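Plevwood Outdoor Media Fund
Interim Progress Report, Action Camera Loan Program
Grantee: Pidodar
Submitted Sep 11, 2024 by Nhi Từ, Program Lead

1. Status

The loan program has been open to members for one full season. Cameras, mounts and spare batteries are lent from the Drevau office for periods of up to five days. Members recorded 3,876 clips during the reporting period, and all of them have been copied to the shared archive. Eight cameras remain in service. One was retired after its lens cover cracked on a downhill course, and its replacement has been charged to the repair line of the budget.

2. Equipment

Battery life in cold conditions was the most common complaint from borrowers. Each kit now includes a second battery and an insulated pouch. The chest mounts have held up well, while the adhesive helmet mounts have not - several came loose within a single outing. We have stopped issuing them and have ordered strap mounts from Cirillo.

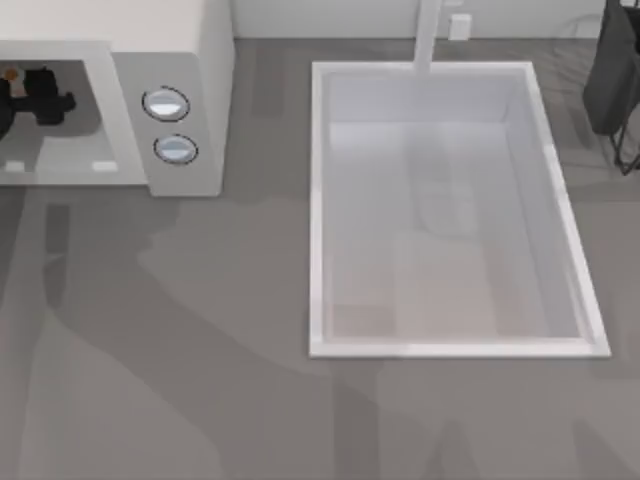

Delivery of the strap mounts is expected before the start of the ski season. Until then, borrowers who need a helmet mount are asked to use their own, and loan staff check the fit before a camera leaves the office.

3. Training

Nine short training sessions were held, covering frame rate, exposure on snow and safe mounting. Attendance was lower than planned at the two evening sessions. These will move to weekend mornings.

4. Budget and next steps

Spending is within the approved amount. We request permission to move the unspent travel allowance to memory cards, as the current cards fill quickly at the higher resolution setting. A revised budget sheet is attached as Annex B.

The archive index will be finished in November, and borrowing records for the winter season will be included in the final report.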